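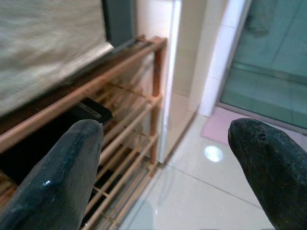
Shoe racks FAQ

Will wet boots hurt the wood?
Not if you wipe them first. Left dripping overnight, the slats will mark. Newspaper underneath helps.

How do I get grit out from between the slats?
Old toothbrush, dry. Then a damp cloth. No bleach pls.

Can I put things on top?
Yes, light stuff. Folded blanket, cushion, fine. Not a seat!! We get asked this alot.

Mine wobbles.
Tighten the post joints, bottom tier first. Still wobbling, check the floor is level.

Do tall boots fit?
Lying down, yes. Standing up, top only.

Lost a dowel, can I get one?
Email Renu Agarwal at the Firkley shop, say which tier. Orders over 1000 need the order number too.

Do you deliver to Trarnow?
Yes, mornings only, before 11.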